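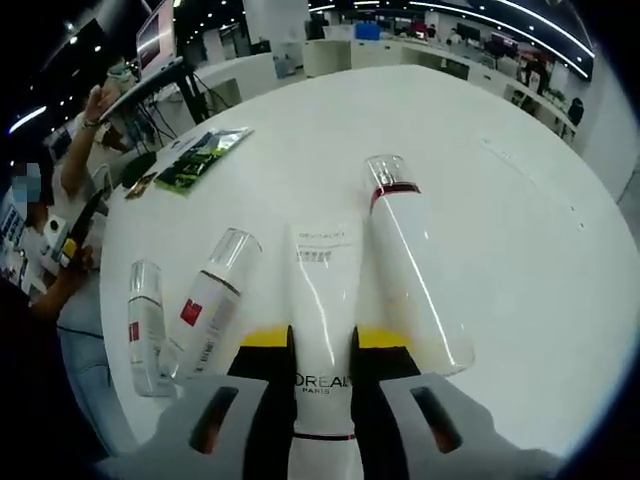
A white tube and a white bottle with a clear cap, side by side on a round table.

Why Don't Oil and Water Stay Mixed?

Pour a spoonful of cooking oil into a glass of water and stir as hard as you like. Round and round it goes, and for a moment you might think you've done it! Then you put down the spoon, and little by little the oil floats back up to the top, as if it had never met the water at all.

Water bits (they're called molecules, and they are far too small to see) love to hold on to one another. Oil molecules don't join in very well, so they get pushed out and gather together in blobs.

Now, there is a helper called an emulsifier. One end of it likes water and the other end likes oil, so it stands in between and holds hands with both. Egg yolk has one inside, and that's how mayonnaise stays so thick and smooth. A mixture like that is called an emulsion, and you'll find the word on some bottles of skin lotion, too. 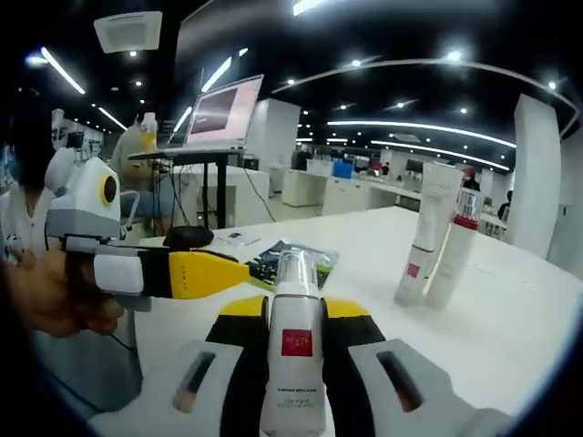 Dymphna Costello wrote in to ask whether milk is an emulsion, and why hers never splits into two layers. Yes, Dymphna, it is! Milk has tiny drops of fat floating in it, and at the dairy they are often squeezed through very small holes until they're too little to rise quickly.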